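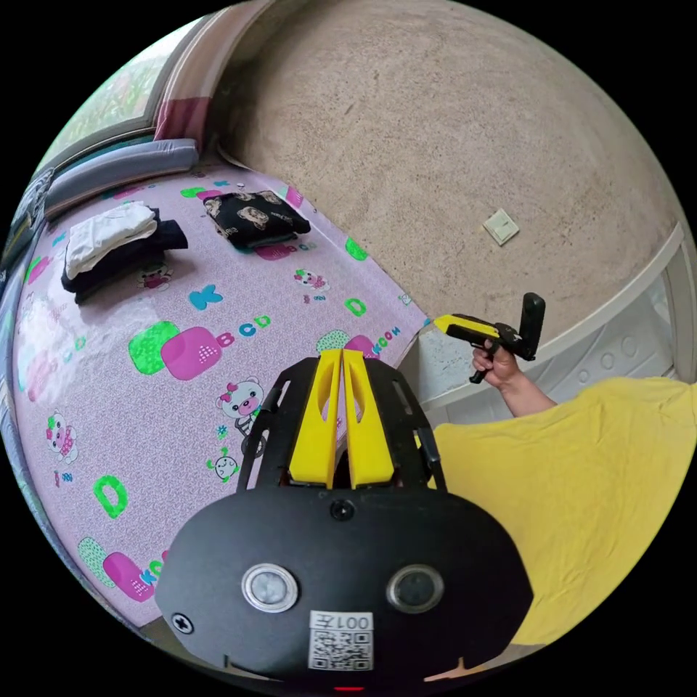 Changing over to winter bedding

The nights in Dorstead have been dropping fast, and the front desk at the Pastness linen exchange has been getting the same questions it gets every year. Most of them are about storage, so we asked Coralie Faulkner to write down what she tells people at the counter.

Wash everything before you put it away, even the blankets that only came out twice. Skin oil and spilled tea don't show at first, but they yellow over a summer in a closet, and moths go for them. Wool should go through a cool cycle with a mild soap and dry flat. Cotton can take more heat. Down comforters need a big machine. The large front loader at the laundry on McAlister Street will take a queen size, and two clean tennis balls in the dryer keep the filling from clumping. Check the middle of the comforter with your hand before you fold it. The edges dry first, and a damp center will smell by January.

Plastic bags are fine for carrying bedding home and bad for keeping it. Use a cotton pillowcase or an old sheet tied at the corners. Leave some room in it. A comforter that has been squashed for eight months takes days to fluff back up, and older ones never quite do.

Cedar blocks help with moths but they wear out. Sand them lightly once a year and the smell comes back.

People also ask about thread count. Coralie's view is that past 500 you are mostly paying for the label, and that a plain percale at a lower count will feel crisper and last longer. Flannel is sold by weight, so the thread count on the package doesn't tell you much. Feel it and hold it up to the light. If you can see your fingers clearly through it, it will pill.

On size, measure the depth of the mattress before buying fitted sheets. A mattress with a topper can easily reach 15 inches, and standard pockets will pop off the corners the first night.

The exchange has 39 blankets on the shelf right now, most of them twin size. We are short of queen and king flannel sheets -- sets are best, but we will take singles and match them up. Please, no electric blankets and no pillows. Digby Merrick has moved the drop-off bin to the side door, and it is open until 6 p.m.

Kylie Hollis will be mending at the back table through the end of the month. Torn hems and loose bindings only. Bring thread if you need an unusual color.

Questions about the exchange can go to Mereana Ruddock at the desk.

Last updated: 4:10 p.m.
Shares 15
Comments 3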